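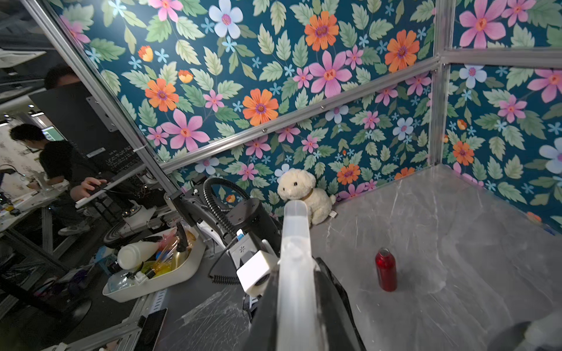
How to run a two-arm handoff (the way we do it in the Jarman club)

So you've been through the safety talk, you've got your badge for Room 517, and you want to make two robot arms pass a thing to each other. Great! It's my favorite task we do, and it's also the one where new people get the most frustrated, so I wrote up how I go about it. I joined in May knowing basically zero about robots, so if I skip something obvious please bug me about it in the club chat.

You'll need one cell with both arms powered up, a buddy at the desk, and three or four objects from the tray. Give yourself an hour. You'll use ten minutes of it and spend the rest wiggling a cable.

Step 1: Pick your objects

I like a mix. One soft thing, one hard thing that stands up by itself, and one thing with an annoying shape. The plush dog is the club regular, and he's a very forgiving first grab. You can squeeze him too hard, grab him by the ear, miss his ear completely, whatever. The red bottle is harder than it looks because it's smooth and it tips if you nudge it on the way in. And then there's the spray bottle, which is our annoying shape.

Please don't bring in full drinks. Anything that goes into the cell should have the lid on and nothing inside.

Step 2: Lay out the table

Put the soft thing back against a wall and keep the thing you're going to pass out toward the middle, where both arms can get to it. Leave a hand's width between objects if you can (my hand, I guess, so not huge). The spray bottle goes down on its side for this exercise. Standing it up is the advanced version and you can try that later.

Then look at the wrist view on the monitor before you move anything. If you can't see your target in it now, you won't be able to find it once the arm is moving and your buddy is telling you "left, left, no, your other left."
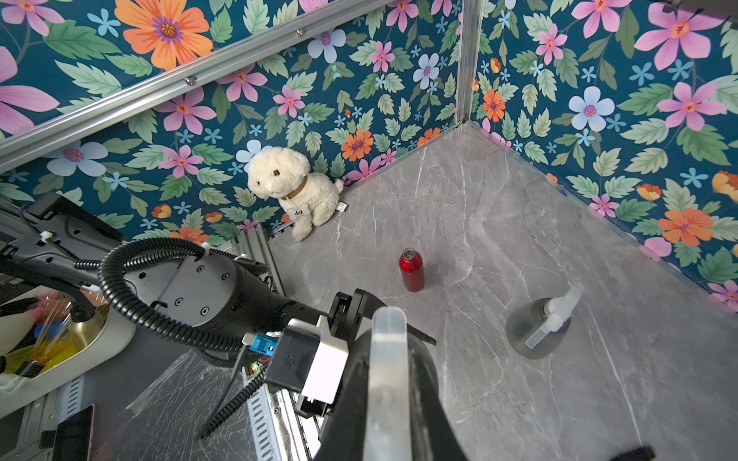 Photo: Ieuan Llewellyn, Jarman Robotics Club

What you want is every object showing clear of its neighbors with open table around the one you're after. If the fingers are blocking your target, rotate the wrist a little and look again. I do this more than anyone else in the club and I regret nothing.

Step 3: Set your speed and grip

Open Zatport on the desk computer (that's our control program, the icon is on the left) and load the profile called Fusano 2. The old Fusano profile is still in the list, and it's way too fast for this. Ask me how I know. Set the speed limit to 300 and leave the grip setting where the profile puts it for your first few tries.

If you're grabbing the plush, you can turn the grip down a couple of notches. For the spray bottle I'd leave it alone.

Step 4: Grab with the left arm

Come in slowly from above and line the fingers up across the body of the bottle. Stay away from the trigger! It looks like such a nice handle, and it's a trap, because the bottle swings as soon as you lift. Close, wait a beat, then raise it just clear of the table. Hold there and count to three out loud. If it's slipping, put it down and start over. There's no prize for saving a bad grab.

It doesn't have to be level. A tilted bottle is fine so long as you leave the right arm a bit of body or neck to go for.

Step 5: Bring the right arm in

This is the fun part, and also the part where you should stop talking to people walking past. Park the left arm. I mean really park it, hands off that controller. Now bring the right arm in on its own, a little behind the bottle, with the fingers open wider than you think you need.

Go in tiny moves once the grippers get close. Your buddy should be watching the cell from outside and calling out the gap, while you watch the wrist view. Close the right gripper first, pause, and only then open the left. Back the left arm straight out the way it came. If you swing it sideways, the cable loop on top can catch, and then everybody has to stop and sort it out. 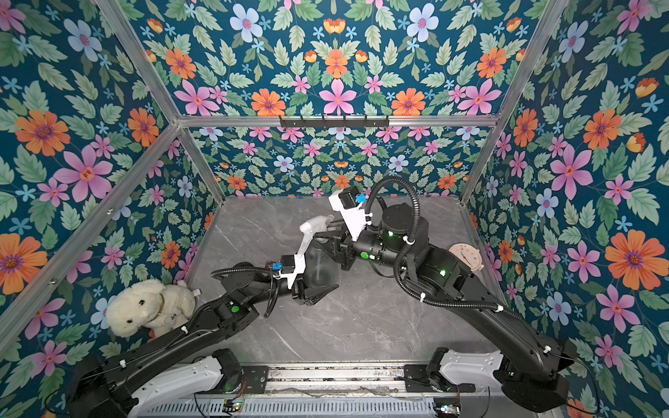

Step 6: Save your run

Hit save in Zatport even if it went badly. Drekeck, our shared run folder, wants the messy ones too, and there are over 700 in there already, so yours won't stand out. Name it with your initials, the object and the word handoff. Add a note if you dropped something, and say which arm had it.

A few things that trip people up

The gripper closes but the bottle stays on the table: you're too high. Lower the wrist a touch and try again.

Both arms stop at once: they got too close and the limit kicked in. Back out the right arm first and clear the message.

The wrist view freezes: check the cable at the desk end before you restart anything. It's the cable nearly every time.

When you're done, send both arms home, put the objects back in the tray and tell whoever has the next slot that the cell is free.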